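Music › Groups › Folk and choral › Clukwood

Clukwood
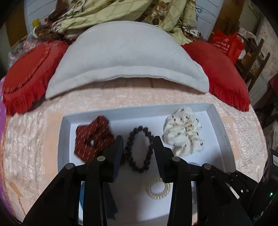
Page last changed in March, 5 edits by 2 contributors

Clukwood are a folk and electronic group from the harbour town of Skelcombe, best known for layering close harmony singing over slow, humming synthesisers. They were formed by the singer and harmonium player Rahel Fuchs, who still writes most of the words, and their sound is one of the most distinctive to come out of the town's lively chapel music circuit.

History

The group began as a duo. Fuchs had been leading a singing class in Skelcombe when she met the keyboard player known only as Kofler, and the pair started setting old rowing songs to drum machine patterns. Their first recording, a cassette called Grillell, was made in a net loft and limited to 200 copies. It sold out within a fortnight and has been traded eagerly among fans ever since – the B-side, with its long wordless ending, is a thing of real beauty.

Three more singers joined before the first album, bringing the line-up to five. That record, Salt Ladder, is where the music opens out. The title track runs to nearly 15 minutes and moves from a single held note to a huge, joyful round in which every voice takes the tune in turn.

Style

Clukwood's songs are mostly slow and built on drones. The singers stand in a half circle on stage and use very little amplification, so that the low voices seem to come up through the floor. Kofler's parts are simple but wonderfully well placed, often just two chords rocking back and forth beneath the melody. Fuchs writes about weather, ferries and family quarrels, and her lyrics can be very funny, particularly on "Aunt in the Boathouse".

Reviewers have compared the group to church choirs and to early dance records, and both comparisons hold up well. Live versions tend to be faster and rougher than the studio ones, and many listeners prefer them.

Recordings

Grillell (cassette)
Salt Ladder (album)
Slack Water Songs (live album)

See also
Music of Skelcombe
Drone in folk singing
Harmonium
Rounds and canons

Shared 15 times · 2 comments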